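Sourdough Swap: The Starters Are Out in the World

07/04/2020

Well, you did it. When we put out the call for people willing to share a jar of sourdough starter, I figured we'd hear from a handful of regulars and my sister-in-law. We now have 403 households on the swap list, and starter has gone out to every one of them, on porches, in mailboxes, and once in a bike basket left by the Arutley library steps!

Most of what's bubbling away in town comes from two parent jars. The first is Ottmar Schmieder's rye, which he has kept going for 15 years and which smells like green apples when it's happy. The second came from Troels Fogh on Bridell Street, who feeds his on plain white flour and gets the most beautiful open loaves from it. If you don't remember which one you have, give it a sniff. The rye is sharper, and it stays thick even when it's hungry.

A lot of you wrote in with the same worry, so let's get to it. Your starter is almost certainly not dead. A layer of gray liquid on top means it wants food. Stir it in or pour it off, then feed the jar equal weights of flour and water and leave it on the counter. In this warm weather it may double in four hours, where in March mine took all day. Pink or orange streaks are another story. Throw that one out, wash the jar well, and write to us for a fresh spoonful.

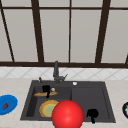
A kitchen sink and countertop beneath a wide window.

Summer does change the baking, and I've been having a great time figuring it out. Cooler water helps a lot (I keep a pitcher in the fridge now), and so does using less starter than the recipe asks for. I've dropped mine by half on hot days and the dough still gets where it's going by dinner. If your kitchen is really roasting, mix in the evening, give it a couple of folds, and let it finish in the fridge overnight. The crust comes out darker and the flavor is wonderful.

Then there's the discard question. Pancakes are the obvious answer, and a good one, but the recipe I've heard the most about is the Celtov cracker: a cup of discard, a few spoonfuls of melted butter, salt, and whatever seeds you've got, spread very thin and baked at 325 until it snaps. Mine were gone before they cooled. Ottmar puts caraway in his, of course.

We'd love to see your loaves, including the flat ones. Send a picture and a line or two about what you did, and we'll run as many as we can in the next issue. Troels has offered to answer questions about shaping, so send those along too.

If you'd like a jar and haven't signed up, reply to this newsletter with your street and whether you'd prefer rye or white. Pickup is from the porch, so please bring your own clean jar with a lid, and leave the lid a little loose on the drive home. I learned that one on the back seat of my car.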